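Minutes of the Linens and Lounge meeting, May, 7:30 p.m., upstairs lounge at the Jirier building

Chair: Eirini Michailidis
Notes: Vangelis Giannakopoulos

Eirini opened by thanking everyone for coming up after a long working day, and especially whoever brought the sesame cookies, which were gone before we reached the second item. The notes from last time were read and accepted with one correction: the cushions went to the cleaners in the spring and not in the winter, as I had written. My apologies!

## 1. Tablecloths

We spent a good while on this one, as we always seem to. The white cloths are still much loved and they do make the lounge feel like somewhere you'd want to sit down, but several have stains that have been through the wash more than once and are still with us. Eirini had a quote from Mitsotakis-Vlachou for new cloths in the long size, 544 for the set with delivery. There was a friendly back-and-forth over whether to go for cream this time (I was for cream, and was outvoted very kindly).

**Agreed:** order the set in white, and keep the old cloths for craft evenings and messy suppers.

## 2. Wiping down and supplies

The Lorex cleaner we buy by the case has gone up again. Vangelis offered to ask Winetell, who already bring our glasses, whether they could add a case to the monthly drop. We also talked about cloths, and everyone would like the striped ones kept for tables and the plain ones for glassware, so that we don't end up with lint on everything.

**Agreed:** Vangelis to call Winetell before the next meeting. Spending on supplies stays under 3000 for the year. 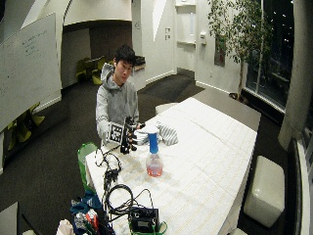 *Should the spray be used straight on the white tablecloths?*

Spray it onto a cloth first and dab, then put the tablecloth in the wash bag at the end of the evening if the mark hasn't lifted.

## 3. Seating

The white ottomans are popular and they wander. Eirini asked that they go back beside the windows at closing, with the walkway left clear. There are 40 guests expected for the early summer supper, so 2 extra benches will come up from the ground floor that afternoon.

## 4. Any other business

A request for softer lamps in the evenings was carried over to next time. We closed at 8:50 p.m., and Eirini took the leftover lemonade home.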